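Subject: Re: Sloping tins for odds and ends - worth the bother?

Hello all,

Sorry for the slow answer, it's been a busy March and I've only now got round to the digest. I've left the earlier message in so people can follow along.

> I'm after some advice from those of you who keep your bits in
> metal trays or bins and not in the plastic ones. I've been given
> the chance to take a pair of sheet-metal bins, the kind with
> slanting sides, and I'm trying to decide if I should. At the
> moment everything lives in shoe boxes on a shelf and I can
> never find a thing.
>
> My worries are these. First, the bench I'd be putting them on
> is a nice one, pale wood, oiled twice a year, and I don't want
> it ruined. Second, the noise. I share a wall with somebody who
> goes to bed at nine. Third, do the sloping sides do any good at
> all or do they just eat up space? A straight-sided box of the
> same width would surely hold more.
>
> Also, does anybody paint the insides? The ones I looked at
> were rather scratched and I wondered about giving them a coat
> of something before they go into use.
>
> Thanks in advance, and apologies if this has been done to death.

It hasn't been done to death, or if it has I missed it too, so I'm glad you asked!

I went over from drawers to open metal bins a couple of years ago and I wouldn't go back. My first two came from Skornau, who were clearing out old stock, and I've since added a third from Gremico that doesn't quite match (the lip is folded the other way, which annoys me every single time I look at it, but there we are). The Skornau ones are 700 mm along the top. I'd have liked the 900 but it would have hung over the end of the bench, and I've caught my hip on enough things in that room already.

Taking your questions in whatever order they come to me.

The slopes. Yes, you lose room, there's no getting round it. If you want to fill a thing to the brim and shut it away then get a straight box. But for a working bin, one you're dipping into all day, I think the slope is the whole point. Small things don't get wedged in the corner where the side meets the bottom, and you can get your fingers flat under a washer or a coin-sized lid and just drag it up the side. With my old straight trays I used to end up tipping the lot out on the table to get at one screw. The slope also lets the light in, so you're not peering into a dark corner with a torch between your teeth. I don't know if everyone would care about that but my eyes are not what they were.

What I would say is don't overfill them. A small group of things spread out on the bottom is lovely to work from. Once you've got a second layer going you've simply made yourself a metal shoe box. When mine gets to that stage I take out whatever I haven't touched and it goes into jars. I had 54 jars at the last tidy and I'm told that's too many, though I notice the person who told me keeps borrowing them.

The bench. This one I learned the hard way. Sheet metal has edges, and the front edge in particular will leave a neat grey line on pale wood if you shove the bin back and forth. I tried felt pads and they came off inside a week. I tried a rubber mat and it left a mark of its own, worse than the line! What I've settled on is a bit of thin cork under each end, not glued to anything, and I lift the bin when I want to shift it. Lifting is a nuisance when it's full, so that's another reason to keep it half empty. If your wood is oiled and not varnished then you can rub most marks out with fine wool and a drop more oil, so I wouldn't lose sleep over it.

Noise. Well, it's a metal bin, and a dropped bolt sounds like a dropped bolt. Carpet helps far more than I thought it would. We put down dark carpet tiles in the back room, mostly for cold feet, and the ringing went right down. A thin cloth in the bottom of the bin would probably do it for the late evenings, only then small things hide in the folds, so I take mine out again in the morning.

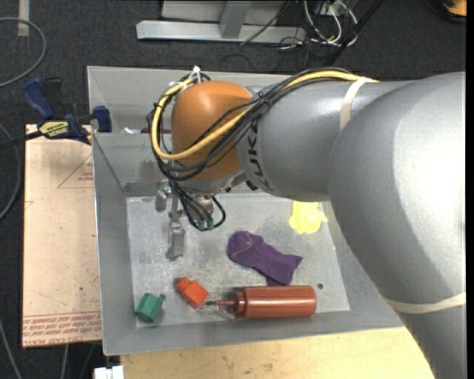 Painting. Please don't, or at any rate not the floor of it. I did one of mine with a tin of Unar enamel left over from the garden gate and it looked smashing until the Monday after. Then it chipped, and the chips got in among the small screws, and I was picking green flakes out of everything until the summer. A bare metal floor goes scuffed and patchy very quickly and after that it doesn't really change. Scratches and smudges are just what they look like when they're used. A wipe with a barely oily rag now and then is all I do. The outsides you can paint any colour you fancy, nothing touches those.

If there's a proper burr on an edge, take that off with a file before you do anything else. I have a scar.

One more thing you didn't ask about, but I'll say it anyway - think about what stands behind. I had my two end to end for ages and was forever reaching over one to get into the other. Putting one behind the other, back wall to front wall, turned out much handier for me, with the things I use most in the near one. It does mean that what goes over the top of the first bin sometimes lands in the second, and I've decided to call that sorting.

As for price, I paid 11 each for the Skornau pair and a good deal more for the Gremico, and I can't say the dearer one is any better. I did see that Li has a shallower sort now with the sides less steep. Has anyone here tried them? I'd be interested to know if they stack, as mine certainly don't, they jam together and it takes two people and some language to get them apart.

So if somebody is offering you a pair, I'd take them. If you hate them you can always grow lettuces in them.

Do let us know how you get on, and measure the bench first!

All the best from the back room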